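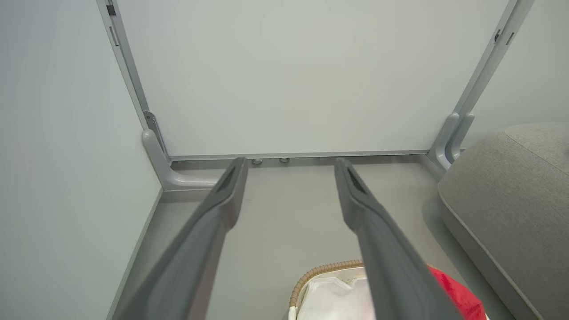

4. Putting your court bundle together

Right, you've set up your case in Vaughan and your documents are all uploaded (if they aren't, go back to section 3, I'll wait). Now for the bundle, which is the paginated file the judge and the other side will be reading from. I've built more of these than I care to remember for the small claims list, and I still do it in the same order every time.

1. Open your case and choose New Bundle. Give it a dull name. I use the surnames of the parties, so my last one was Onsri v Jirkov.

2. Drag your documents into date order, oldest first. Witness statements go in their own tab, whatever date they were signed.

3. Type dates in full, like 13 April 2019. If you put them in as numbers, Vaughan may read the day as the month and your letter from spring ends up after August.

4. Press Paginate. The numbers go on the bottom right corner and the index fills itself in (lovely when it works!).

Note: if you add a late document after this, don't paginate again. Use Insert, and you'll get 16A, 16B and so on. Everyone else's page references stay put, and you won't get a cross email from Jintana Boonyarit in our listings team.

5. Check the index against your own list of documents. I print mine and tick them off with a pen.

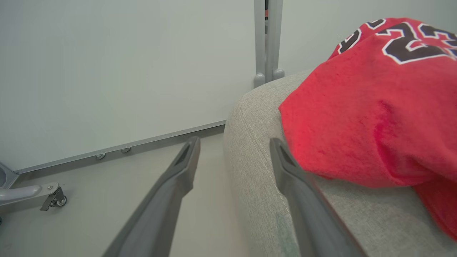

Stitched seam on a light grey sofa.

6. Press Lock and Share, then add the other side's email address. They get a link that lasts 18 days.

Caution: locking can't be undone from your end. If you spot a mistake afterwards, you'll need to make a copy, fix that and send it round again with a short covering note.

Caution: take out anything marked "without prejudice" before you lock. Settlement offers normally shouldn't be in front of the judge, and I have seen one slip through at page 2.

Keep the whole thing under 300 pages if you possibly can. Past that the file gets slow to open, and you probably don't need every text message anyway. If you really can't get it down, split it into two volumes and start the second at a new tab.

Section 5 covers paper copies for the hearing.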